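Moving the comments, and what I left behind

8 Dec 2021

The comment section on this blog was down for two days. It is back, and most of the old comments came with it. These are notes on what changed, mainly for the people who emailed to ask, and for me when I have to do it again.

Until last week comments ran through Costance, a hosted service. It loaded a script on every page, including pages with no comments. On a slow connection the post text would appear, then jump down when the script finished. I had put up with that for a long time. What made me move was the export page, which had started to time out on the older threads. If I can't get the data out, I don't want to keep putting data in.

The new setup is plain. A form posts to a small program on my own server. The program writes each comment to a text file and sends me a mail. When I approve it, the page is rebuilt with the comment in it as ordinary HTML. No script is needed to read anything. The rebuild takes 13 seconds, which is slow, but I only do it a few times a day.

The import went less well. Costance stores reply order as a parent number, and where a parent had been deleted the number was left pointing at nothing. My first import dropped all of those replies without a warning. The second attached them to the top of the thread, out of order. I settled on sorting orphans by time and marking them "reply to a removed comment." Nine threads are affected, and the long one under the Grududcombe post is the worst of them.

Avatars are gone. I looked at keeping them and decided against fetching images from someone else's server for every reader. Names and links are still there. If your link went to an old address, write to me and I will fix it by hand.

Threads now close 90 days after a post goes up. Almost all the spam I get lands on old posts, and Gert Ngcobo has run his blog this way since January with no complaints that I know of. If you have a correction to an older post, mail still works, and I will add it at the bottom with your name.

Two things are not done. The feed for comments is missing, and the preview button shows line breaks wrong when there is a link at the end of a line. The feed comes first. I also want to replace the mail step with a proper queue, but that can wait until the rest has been quiet for a while.

The server is still the small one at Rodley, and the load has not changed enough to measure.

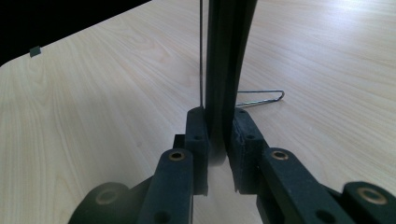
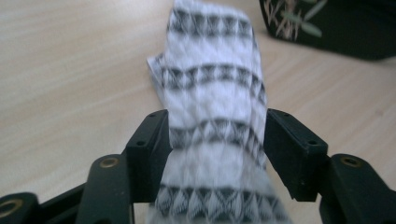 Sabine Rothe
Glad the old threads survived. One request about the closing date: could it count from the last approved comment instead of from the post? Some of the Reinholz discussion only got useful after a few months, and under the new rule it would have been shut before Knut posted his fix. Also, the form drops my link if I leave off the https part.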